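How to put fuzzy slippers away for the summer (and find them again)

Last month I covered boots, and several of you wrote in to ask about slippers, mostly the fluffy kind with trimmings. Babita Goel wanted to know if hers could go in a vacuum bag. They can, in the sense that a cake can go in a mailbox.

What follows is my method for curly fleece slippers with bows, pom-poms or other decorations that serve no purpose and are the first thing to get crushed. It takes an evening of doing very little, plus a few minutes of work.

You'll need a soft brush (an old baby hairbrush is ideal), a lint roller, some paper, and a shelf in a shoe cabinet with a door that shuts.

Step 1. Clean them first

Shake each slipper outside, sole up. Then brush the fleece with short strokes, against the curl and then back again. Go around the bows. Ribbon snags on bristles, and a pom-pom that has been brushed with enthusiasm starts to look like a dandelion in May.

Spots come off with a damp cloth and a drop of mild soap. Don't soak the whole slipper unless the tag says you may. I ignored a tag once, on a pair of Dullos, and ended up with something that would have fit a squirrel.

Step 2. Let them air

Overnight on the floor, openings up, away from the radiator. If they still feel clammy inside in the morning, give them another day. You have other shoes.

Step 3. Stuff the toes

If the slippers came with paper in them and you had the foresight to keep it, put it back. Otherwise crumple up plain packing tissue. Newspaper works in boots, but I don't trust the ink near a pale lining.

Fill the toe until it's round, then stop. The paper should hold the shape and not stretch it. Leave the heel alone.

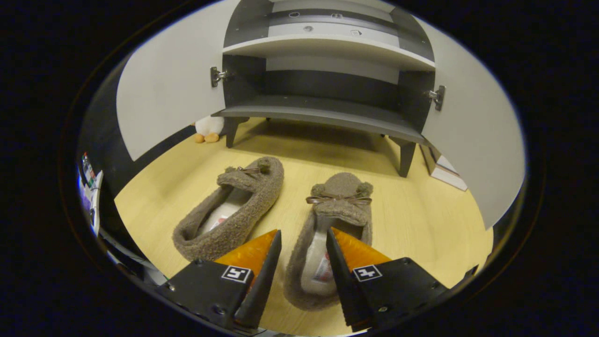
Step 4. Choose the shelf

Slippers go on the upper shelf. The lower one gets the grit that falls off everything else, and fleece collects grit like a hobby. If your cabinet is short on height, measure before you commit: mine gives me about 155 millimeters between shelves, and a tall pom-pom uses up more of that than you'd expect.

Wipe the shelf and let it dry. Open both doors all the way while you load it, or you'll scrape a bow on a hinge.

Step 5. Put them in

Pick up one slipper at a time by the sides of the opening, never by the bow. The bow is held on by a few stitches and optimism. Set the pair side by side with the toes to the back, so that you can grab them by the heel end later, and leave a finger's width between them.

Nothing goes on top. Xuelian Xue tells me she stacks a second pair on hers, sole to sole, and has had no trouble. Her slippers have no pom-poms, so I'm not counting it.

Step 6. Check once

Look in on them halfway through the season. If the cabinet smells stale, leave the doors open for an afternoon. Cedar blocks are fine if they sit on the shelf and not inside the slipper, where you'll forget about them until your toes find out.

When it gets cold again, take out the paper, flatten it, and save it in the cabinet for next year.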